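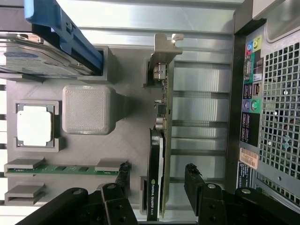 Learning From the Near Misses

The computer case on the bench at Skemano will never boot. Its motherboard is a flat gray plate from a 3D printer, with printed stand-ins for the processor and the cooler. The graphics card is a real one, an NVIDIA Quadro K420, and the case around it is real too. For the robot that works on it, the hard part is touch and position, and a plate costs little to print again when something snaps.

Zahira Sutanto's team spent the spring teaching an arm to take computers apart and put them back together. People drove the arm by hand for 2,474 recorded runs, working on parts such as the memory, the drive in its caddy and the card. After sorting, 2,225 were kept for training.

The first version of the method used only clean runs. It did well until the gripper came down slightly off target, and then it kept pushing. "It had never seen a person back up and try again," Sutanto says.

So the team put the messy runs back in, as long as they ended with the part seated. They also marked the moment each correction began – a slow job that took two people 8 weeks. The retrained system recovered from most small misses with memory modules. Graphics cards are still a problem, as the fingers have to reach down on both sides and there isn't much room.

A recycling plant in Fokcombe has asked to try the method on old office machines. Those come with dust, bent brackets and cables, none of which were in the training runs. Sutanto wants another 2,000 runs first.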